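Nita household reuse store: progress report to Trosar
2021-08-02
By Kaja Pärn

Last updated 2021-08-02 is omitted from the printed copy; reference 3214 applies to both.

Summary

Sorting and storage of donated kitchenware moved from cardboard boxes to rigid plastic baskets in March. The change was funded under the equipment line of the grant. Purchasing is complete. Labelling of the shelving is not, and is carried over to the next period.

Storage and handling

Cardboard was withdrawn for two reasons: the bases softened in the unheated store, and the contents could not be checked without opening each box. The replacement is a large translucent white basket with a perforated floor and rim. The perforations let air through and allow grit to fall out when crockery is moved. The walls are clear enough to show that a basket is in use, though not always what is in it.

Baskets are stacked no more than 3 high. Ivana Medina tested a higher stack with mixed crockery and found that the lowest rim bowed under the load – the limit has been written into the store procedure.
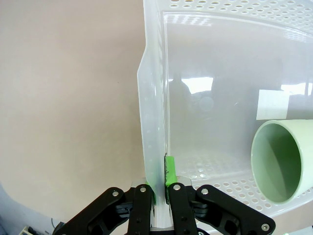

Mugs remain the most frequent item and the hardest to pack. Upright mugs tip when the basket is lifted, so they are now laid on their sides in a single layer. Plates are kept apart from them and go on edge in the Cabral racks. Glass is wrapped and stored separately.

Breakages

Nearly 200 items were lost to chips and cracks in the last period under the old system. A comparable figure for the baskets will be given once a full period has been recorded. Patricio Painemal keeps the breakage sheet and has added a column for the stage at which damage is found.

Outstanding work

Shelf labels supplied by Zumport did not adhere to the painted uprights. A replacement has been requested at no cost to the grant. Ximena Bravo is revising the intake form so that ceramic and glass are entered on separate lines.

Budget

Spending on the equipment line is within the agreed amount. No transfer between lines is requested.

Contact: Brenda Navarrete, Nita stores office
© 2021 Nita. All rights reserved.
Back to top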